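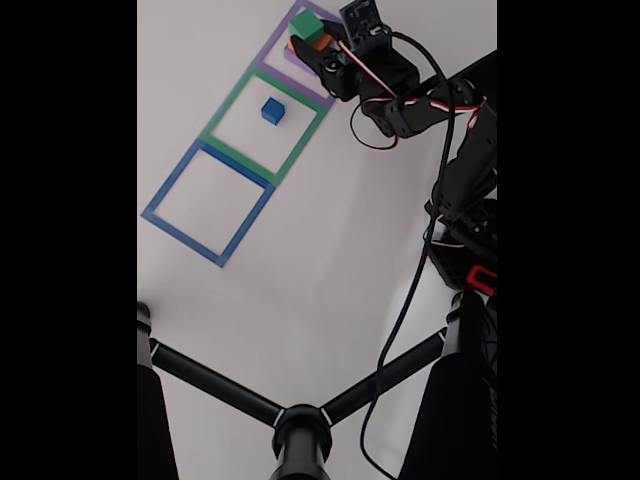 Small arms put through their paces at Hillarness workshop

Hillarness, April 2023

The long-running question of which gripper belongs on a small desktop robot arm has been getting a proper airing at the Bermont workshop in Hillarness, where the team has spent the best part of the winter moving little coloured cubes from one taped square to another and writing down what happened each time.

The trial began in January and compares two sets of fingers on the same black servo arm. One is the plain two-fingered Amato, which many of our readers will have met already on school and college kits. The other is the newer Flolta, which has a softer pad on the inside of each finger and costs a fair bit more (quite a bit more, if you are buying for a whole classroom). Everything else has been kept as it was: the same table, the same controller, the same cubes and the same squares of purple, green and blue tape, set at a slant so that the arm has to turn its wrist properly for every pick.

By the end of last month the team had logged 2670 attempts. A good many of those were practice runs and short checks after a cable had been moved, and they have been left out of the comparison, but 601 full runs with each gripper have now been marked and the first results are up on the workshop noticeboard for anyone who would like a read.

The Flolta comes out ahead, though perhaps by less than its admirers were hoping. It dropped or missed a cube in 63 of its runs, where the Amato did so in 274. Nearly all of the difference comes from the crowded picks, when several cubes are sitting close together in one square and the fingers have to find their way round one of them without nudging its neighbours. With a single cube out on its own in the middle of a square there was hardly anything between the two, and the Amato was a touch quicker to close, which pleased those of us who have had one on the bench for years and grown rather fond of it!

There is a word of caution in the notes about wiring. The longer the arm runs, the more its loose cables tug at the wrist, and the team found that an arm set up carefully in the morning could be a few millimetres out by teatime. Clipping the wires back along the arm helped both grippers, and the notes suggest doing this before spending any money on new fingers, which seems sensible advice for the rest of us too.

The next round will keep the tape squares where they are and swap the controller instead, using the Flolta throughout. The workshop would also like to try cubes of different sizes, and some with a shinier finish, as these have been giving the overhead camera a bit of trouble under the strip lights.

Copies of the full table of results can be picked up at the Bermont front desk during opening hours, and readers with an Amato arm of their own are very welcome to bring it along and have its fingers checked for wear while they are there.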